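October, workshop notebook, evening

Finally got through the whole Menden short tonight, all four reels of it, and wow, what a mood! I had only ever seen the trailer, which sells it as a comedy (it is so not a comedy). The scan from Stusolent came in at 256 gigs, so copying it over ate most of the afternoon and I started grading much later than I wanted.

Reel 1 is fine. Reel 2 drifts green from the train station on, and I pulled it back by hand, shot by shot, until the snow looked like snow again. Shot 611 still bugs me – her coat jumps from gray to blue between two cuts. Leaving it for tomorrow with fresh eyes.
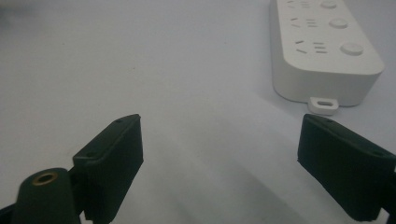 White surface, power strip at the back.

Sound next. The Flemetti print has the better music track but it runs a hair fast, so by the dance hall everybody's lips are off. I stretched it to match and it holds up nicely until the last song, where the piano goes a bit seasick. Might swap in the Mao print for that one song, hiss and all. I like hiss!

Running time is now about 90 minutes if we play it together with the newsreel, and I really think we should. 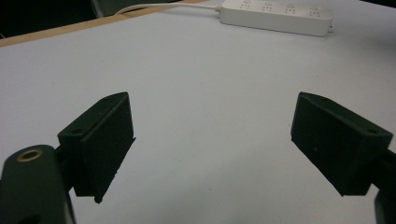 The newsreel has no titles at all, so somebody needs to make a plain card for the front. White letters on black, please, no fancy fonts. Oh, and the ending – I teared up at the ferry again, third time this week. Export is running now, check the log before touching anything in the reel 2 folder.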